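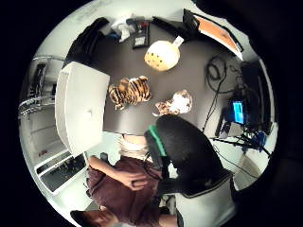

Freshening Up Soft Toys by Hand

If your house is anything like ours, the soft toys have a way of multiplying, and every August I get the urge to give the lot of them a good going-over before the warm weather comes back. I do mine in small batches, on a table with a bit of clear space in the middle, and I find it a lovely way to spend a slow afternoon with the radio going.

Step 1. Lay them out and look them over

Set each toy down flat so you can see its seams. A stripy tiger with its legs splayed out is easy to check, but a smaller animal that likes to crumple onto its side will need a gentle tug back into shape first. Feel along the tummy and under the arms for loose stitches, and mend those before any water goes near them.

Step 2. Read the tag

Round toys, like a yellow plush ball or fruit, often still have theirs sticking out. If it says surface wash only, please believe it - I learned that one the hard way with a much-loved rabbit.

Step 3. Wash

Fill a basin with lukewarm water and 2 capfuls of mild wool wash. Swish the toy for a minute or so, let it soak for 30 minutes, then rinse until the water runs clear. For surface wash toys, dab with a damp cloth and a little suds.

Step 4. Dry and fluff

Press the water out in an old towel - no wringing! Dry in the shade, turning now and then, and brush the fur with a soft toothbrush once it's dry right through.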